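Home / About Us / Who We Are

About Kakero

We're a small toy library and play service. Started in a church hall with two shelves and a lot of borrowed jigsaws - now 1,580 toys on the books and 17 drop-off points across the villages. Families join, borrow, bring back, borrow again. Same idea as books.

Azadeh Ebrahimi set it up after moving house with three under-fives and no room for anything. Still runs the Tuesday-style chaos of returns, still answers most of the emails herself. Hendrik Verbeke does repairs. Luuk Jacobs drives the van and knows every cattle grid.

Loans are two weeks, longer if you ask. Missing bits happen, just tell us. We do wash everthing.

Building sets go out more than anything else, all ages, so we keep plenty of the chunky interlocking sort in bright colours.
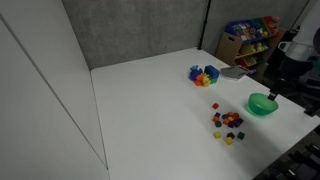 Joining

Forms at any drop-off point or by post. Childminders and schools welcome - seperate form, ask Beathag McIver. Closed most of August for the stock check.

Giving us toys

Yes please. Clean, complete if you can. No soft toys, sorry, no space.

Filed under: About, Our People

Recent
Hutapea puzzle boxes back in stock
New drop-off point at Givis
Van off the road, 27/09/2018
Repairs: what Hendrik can and can't fix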